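Home Guides Case Files Forum Sign in

Wekska Case Desk: User Guide
Section 6. Entering a claimed identity

Last updated March 18, 2023
14 shares 20 comments

This section covers what to do when a person in a case file has given an account of who they are and somebody wants it on the record. Set up the case first (Section 4). If you skipped that, the Claims tab will be gray.

Before you start, have the earliest version of the story you can get. A podcast summary is a late version, however good the podcast. So is a forum thread, including ours.

6.1 Adding the claim

1. Open the case and choose Claims, then New Claim.
2. In the Statement box, type what the person said, in their words. If you only have someone else's words, tick Secondhand. Most claims should have this box ticked and most don't.
3. In Told To, enter who heard it. A role is fine: store clerk, officer, landlord.
4. Fill in First Recorded with the date of the document, not the date of the event. The program can't tell these apart and will happily build you a timeline out of nonsense.
5. Leave Status at Unchecked.
6. Save.

Note: The Confidence slider is still there because people asked for it. It measures how you feel. It doesn't feed into any report, and we suggest leaving it alone.

6.2 Attaching sources

1. Select the claim and click Add Source.
2. Upload a scan or paste the full text. A bare link will be accepted, but links die, and then you own a claim with nothing under it.
3. Set Source Type. Newspaper pieces that quote another newspaper go under Repeat.
4. Click Trace. Wekska compares the wording with everything else in the case and draws a line between sources that seem to share a parent.

Look hard at what Trace gives you. In the Drutau file, the one we use for testing, a hitchhiker's story about growing up on a closed farm had 54 sources attached. Trace brought them down to six, and reading those by hand brought them down to one wire report that had the town wrong. Trace missed that last step. It matches phrases – it has no idea whether a reporter made a phone call.

Caution: Do not use Merge Sources to tidy the list. Merging throws away the upload dates and there is no undo.

6.3 Changing the status

The choices are Unchecked, Supported, Contradicted, and Withdrawn. To move a claim to Supported you need at least two sources that Trace has not joined, plus one official record. The program enforces the first part only. It will take any file you label as an official record, even a grocery list.

1. Open the claim and choose Review.
2. Enter your reason in the Notes box. "Matches what everyone says" is not a reason.
3. Pick the new status and save.

A claim that can't be disproved stays at Unchecked. We get mail about this. No birth record in one county means no birth record in one county, and it proves neither a secret childhood nor a fraud.

6.4 Importing from Pavliuk or Fladow

Both importers work, up to a point. Pavliuk exports keep their dates. Fladow exports lose the Secondhand tick, so every rumor arrives looking like testimony, and you will have to go through them again.

1. Choose File, then Import, and pick the format.
2. Clear the box marked Trust Incoming Status. It is on by default – we have argued about that since September.
3. Run the import and open the log.
4. Check each claim in the log against its source before you share the case.

Caution: Anyone named in a shared case can be found by people less careful than you. Hide living relatives under Privacy before you send the link. Hidden names still show up in file names, so rename your uploads too.

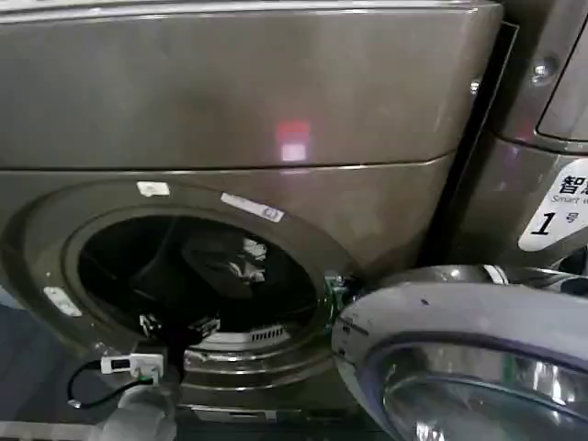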